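Notes from the Trultus visit, 11 August 2019

Typed up on the train so excuse the state of it.

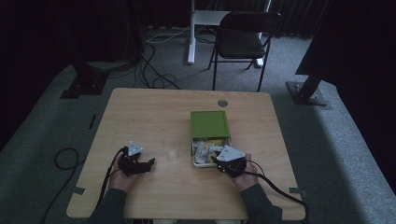 Does automation like this mean fewer people on the floor?
Fewer people packing by hand, yes, but so far the same headcount. Trultus moved its packers into teaching, checking and fixing, and three of them now do nothing but teach.

OK from the top. Trultus does small-order packing for other companies. Candy, tea samples, hotel kits, screws once in a while. Old brick building behind the freight yard, took me two tries to find the door. Sign-in sheet, visitor badge, bad coffee. Thijs Kuipers met me, he runs the floor. Talks fast, walks faster.

First stop the big hall. Conveyor down the middle, taping machine at the end, loud. The Skenska line (their name for the automated side) does the boring orders, same six items over and over. 3000 parcels on a good day. Before the line it was 1118 and people went home with sore wrists. Thijs had both numbers on a whiteboard, underlined.

What the line can't do is the fiddly stuff. Small wrapped things in a box, lids that slide, a glass that has to go in without getting knocked. Those orders still go to hands. So the plan is to have the hands teach the machine, and that's the part I came for.

Teaching room is down a hallway past the lockers. Quieter, carpet, dark curtains. The packer works at a table with a hand-held gripper in each hand and goes through the job with them. Box with a sliding lid, small wrapped pieces, a clear tumbler. Then again. Then again with things moved a little. Cables all over the floor, watch your feet.

Nahuel Insaurralde was on shift. Nine years packing, eight months teaching. I asked what's different. He said his back is better and his head is more tired. On the packing bench he could think about dinner. With the grippers he has to think about his own hands, and he'd never done that before. Apparently you slow down a lot at first. He had a packing speed he was proud of and it counts for zero in here, which bugged him for weeks.

Pay came up. Teaching pays one grade above packing, agreed last November after a fair bit of arguing. Packers had pointed out that the company was getting their know-how on top of their hours. Management came around on the grade. Didn't come around on a bonus when a taught job goes live on the line. Nahuel thinks they will. Thijs made a face I couldn't read.

Shifts in the teaching room are short, 77 minutes and then you swap out. Weird number, I asked. It's what was left after they split the day and took out breaks. Nobody has gotten around to rounding it.

Other things people told me, in no order:

Nights are gone. The line runs nights with two people watching it, used to be a full crew. Some missed the night rate badly, one woman said she lost a car payment's worth each month. Others are thrilled to be sleeping.

Lunch is split now because the line doesn't stop. Old crew used to eat all together. Came up in nearly every conversation I had, more then the robots did.

New hires learn packing on the fiddly orders only, so they never get an easy day. Supervisors worried about this. Thijs wants them on a mix but the easy orders all go to Skenska now so where's the mix going to come from.

Repairs: two packers took the maintenance course, a third starts soon. Before, they waited on an outside tech from Cindier and the line could sit half a day. Now most jams get cleared in house. One of the two showed me a burn on her thumb and a laminated certificate, equally pleased with both.

Asked Thijs what happens when the machine can do the fiddly orders too. He said there's always a fiddlier order. Pushed him on it, he said there's no layoffs written into this year's plan and he can't speak past that. Fair enough. I'd have liked something longer than a year and so would the people I ate with.

Missed the loading dock, ran out of time. Also didn't get to see a taught job running on the real line, they were between batches. Want to go back for that.

Practical: closed shoes required, no bags on the floor, they do let you take photos if you ask first. Visits are mornings only, groups of five max. Get off at the stop before the yard, not the yard itself, the footbridge is shut.

Urbonaitė plant is next on the list. Same kind of work I'm told but they bought their system ready made, no teaching room. Will ask about lunch.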